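Bottle leaked in my shopping bag

rocio_aravena
Thin fold-up bag, orange slices on mint green. A bottle of squash leaked in it on Monday. Can it go in the machine?

Harvey Chan
Mine goes in at 30 with the towels. No trouble in 4 years.

plulesside
I wouldn't. The print cracks. Sponge it and hang it up.

Harvey Chan
Never seen that — maybe yours was a cheap one.

tosar5
Either way, stand bottles upright and keep a tray on the table for unpacking. Mine is plain white with raised sides.

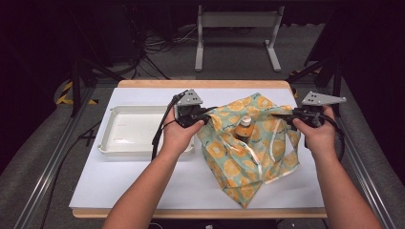
rocio_aravena
Re: Bottle leaked in my shopping bag
Sponge first, then. Will try the machine if it stays sticky.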